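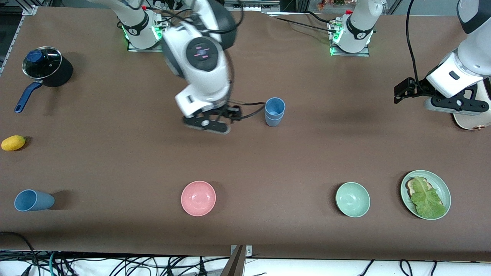
Two blue cups, one nested in the other, on a brown tabletop.

Millholm Joint Clerical Examination

By the Reference Desk
Updated May
Print this article | E-mail this article

The Millholm Joint Clerical Examination is a written test used to fill entry-level office jobs in the public services of Millholm and the neighboring district of Risimby. It covers posts such as records clerk, counter assistant, typist and junior storekeeper. One sitting serves every department that has openings, so a candidate can compete for several kinds of work with a single application - a wonderfully simple idea that many larger places have never managed to copy.

Background

Before the joint examination, each department in Millholm ran its own test. The water office asked for long division, the land registry wanted a handwriting sample, and the library set an essay. Candidates often found two tests falling on the same morning and had to choose between them. Risimby had much the same trouble on a smaller scale, and its offices joined the scheme soon after it began. The old handwriting sample survived for a surprisingly long time as an optional page at the back of the answer booklet, and former candidates still remember it fondly.

Format

The examination has 3 papers. The first tests reading and plain writing, the second covers arithmetic and simple tables, and the third deals with office practice: filing order, dates, forms of address and the handling of letters. All of them are taken in one day, starting at 9 a.m., with a long break before the last.

The office practice paper is the one that gives this examination its character. Candidates are handed a bundle of mixed correspondence and asked to sort it, log it and draft a short reply to one item. The bundles are full of lively detail - complaints about ditches, requests for duplicate licenses, a misdirected invoice or two - and past bundles make excellent reading even for people with no plan to apply.

The full examination carries 1000 marks. A candidate must score at least 333 to be placed on the ranked list, and there is no separate pass mark for any single paper. Ties are settled by the office practice score, then by the earlier date of application.

Admission tickets

Tickets are issued through the Prusum registration system, where each candidate keeps a lasting profile with a photograph, a signature and proof of schooling. A profile made for one sitting can be used again for the next, and only the address needs to be confirmed. The ticket shows the hall, the desk number and the reporting time. Candidates bring a printed copy along with a photo ID. Those without a printer may collect a copy at the counter in either town.

Ranked list and appointment

Names are published in order of marks, and departments call candidates from the top as posts fall open. A person who turns down an offer keeps a place on the list but moves below everyone not yet called. The list stays in force until the next one is published.

Study material

The best-known preparation book is the Zinchenko Clerical Guide, a thick paperback of solved papers that has been through many printings. Its filing exercises are superb, with alphabetical puzzles that get harder page by page. Public libraries in both districts keep reference copies, and evening study groups meet in the reading rooms as the test approaches.

See also: Risimby district services; Typing speed tests; Ranked list

Filed under: Public Service Exams, Clerical Grades, Millholm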